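Newsletter > Neighborhood Notes > February > The Long Table at Jandcombe

Well, friends, we made it to February, and if you are reading this with a blanket over your knees and a cup of something hot beside you, then you are doing exactly what I am doing while I write it. I promised in the last issue that I would say a little about how the toy library got through its winter, and I have been putting it off, partly because there is so much to tell and partly because every time I sit down to tell it the phone rings and somebody wants to know if we still have the wooden farm (we do, but the barn door is being glued).

For anyone new to the newsletter, the Jandcombe Toy Library is the long, low room behind the old feed store, the one with the green awning that drips on you if you stand in the wrong spot. You borrow toys the way you would borrow books. You keep them for three weeks, you bring them back more or less whole, and you take something else home. A family membership is still the same price it was when we opened, and if the price is a trouble to you, have a quiet word at the desk and it will stop being a trouble.

We did the big shelf count over the holidays, and I can now tell you with a straight face that we own 882 toys. I had guessed something like 600, so you can imagine how I felt by the second evening, sitting on the floor in my socks with a clipboard and a box of jigsaw puzzles that had all been put away in each other's boxes. A puzzle counts as one toy, by the way, and so does a set of dominoes, and so does a bag of farm animals. We had a long and rather heated talk about whether a pair of hand puppets is one toy or two, and we settled on one, and I am still not sure that was right.

The thing that surprised me most was what gets borrowed. I would have bet my good scarf on the ride-on cars, and they do go out, but the cards tell a different story. The marble run went out more than anything else all fall. After that came the play kitchen pans, then the doctor's bag, then the big floor puzzle of the ocean, which has been missing a bit of the whale for as long as I can remember and which the children seem to love all the more for it. The board games hardly moved until the first real cold snap, and then they all left in the same afternoon, and I stood there looking at an empty shelf feeling like I had been robbed in the nicest possible way.

Now, the move. Some of you came by in January and found us with everything pushed up against one wall, and I am sorry if you had to climb over the rocking horse to get to the desk. We had the heating pipe replaced along the back, and while the shelves were out anyway it seemed silly to put them back the way they were. They had grown up by accident, those shelves. The baby toys were on the far side from the door, so every parent with a stroller had to plow through the train table to reach them, and the heaviest boxes were up at the top where they could fall on a person's head. So we turned the whole room around. Baby things are now right inside the door on the left. Puzzles and games are along the windows, where you can see the pictures on the boxes without switching on a lamp. Dress-up is in the back corner with the mirror, and the heavy boxes are on the floor where they ought to have been all along.

The new shelving came from Risurell, and it went together much faster than I had feared, although one of the uprights was in backward until well past suppertime and we had to take half of it down again. We also bought clear tubs from Plisis, 50 of them, with lids that snap on both sides. I never thought I would write a paragraph in praise of a tub, but there you are. Small hands can open them, and you can see from across the room whether the tea set is in or out. Please do put the lids back on when you are finished looking, even if you are only going as far as the next shelf. The old cardboard boxes went to the art room at the school, where I am told they have already become a castle.

With the room turned around, we finally have space for the long table. I have wanted a long table in there since the first winter. We used to have two card tables and a desk, and people would come in, choose their toys, and go straight home again, which was fine, but it always seemed a bit of a shame. A toy library ought to be a place where you can stay a while. So now there is a table, and there are chairs in two heights, and there is a kettle on the high counter where little ones can't reach it, and you are welcome to sit as long as you please. If you want to try a thing out before you sign for it, try it out. If your child has fallen in love with somebody else's choice, well, that is what the table is for too, and I have already seen one very solemn trade of a pull-along duck for a xylophone.

The Wróbel Bakery has been sending over yesterday's rolls for the morning session, with a dish of jam, and I would like to thank them here in print because I have been thanking them in person with my mouth full. The rolls usually come out at ten and are usually gone by a quarter past. If you are coming from the far end of town and worry about missing them, I would say leave the house a little earlier, and I would also say that I may be persuaded to hide one in a napkin.

There is one part of all this I do have to be a bit firm about, and that is washing. We wipe everything down when it comes back, but a great deal of trouble would be saved if things came home to us reasonably clean. Warm water and a drop of dish soap will do for nearly all the plastic. Nothing wooden should be soaked, please, only wiped and dried, and nothing with a battery should go anywhere near the sink. Cloth dolls and puppets can come back as they are and we will take care of them. And do look down the sides of the couch before you pack up the bag. I say this with love. We have had back, this winter, a lady's earring, a house key, and half a cracker, and none of them were on the card. 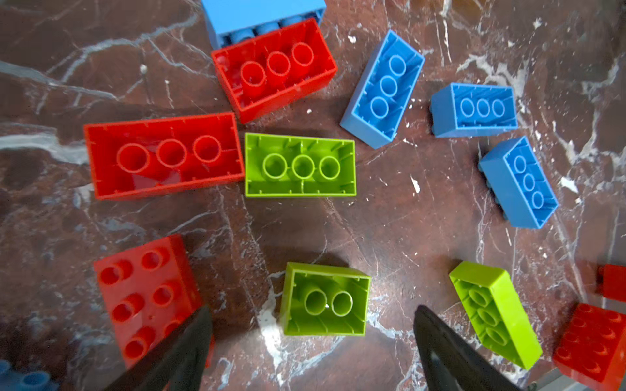 Building toys are the ones I get asked about most when it comes to washing, and I understand why, as they are fiddly little devils and the dirt always goes where a cloth won't. The big chunky bricks for toddlers are the easiest of the lot, but everyone washes the tops and forgets the insides. Turn them over, like most of the red, light blue and lime green ones in the picture, and you will see what I mean about all those round tubes and thin ribs. A crumb can live in there for a year. An old soft toothbrush gets down between them nicely, and after that a good rinse and a night upside down on a towel is all they need. Don't bother sorting them by color before you bring them back, either, as they will be mixed up again before you have your coat off.

We are looking for a few particular things this spring, if you happen to be clearing out a closet. We could use wooden train track, especially curves, as we have enough straight pieces to reach the county line and hardly anything to turn a corner with. We could use large-piece puzzles for the grandparents' afternoon, and dress-up shoes, and any picture games that don't need reading. We can't take car seats, cribs, or anything with a cord longer than your forearm, and we have all the stuffed bears we can house. I know that is a hard thing to hear about a bear.

Morning sessions start at half past nine and the afternoon ones at two, and the door is unlocked a few minutes before if it is raining. Overdue toys can come back at any time and you will not get a lecture from me. The ocean puzzle is due in shortly and there is a list for it at the desk, so put your name down if you would like it next.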